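Keeping a worktable you can find things on

I've had the same bench for years, and what finally tamed it was a mat. Mine is a big one with rounded corners, and whatever I'm fixing stays on it, wiring and all. Small parts go straight into a plastic bin, the brighter the better! (I lost a gear under the shelf at Zatomley one August and spent a whole Monday looking for it.) If you keep switches and push buttons for projects, leave them mounted in their boxes, stand the tall ones off to the left, and wipe the caps with a barely damp cloth, always unplugged first.
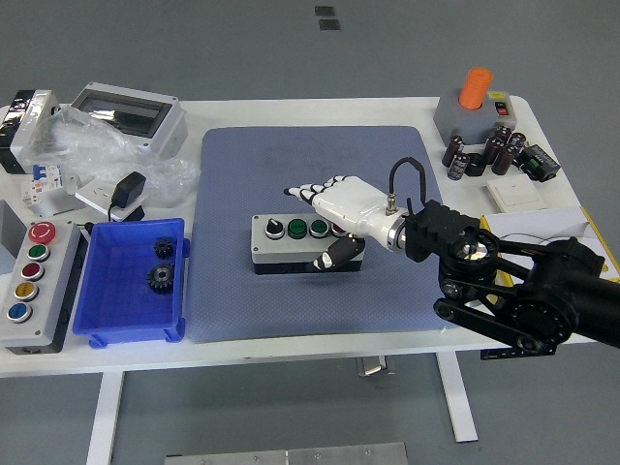

One reader wrote in to say that a mat slides less if you wash the underside with dish soap every 8 weeks or so, and that gears keep nicely in a bin lined with an old towel.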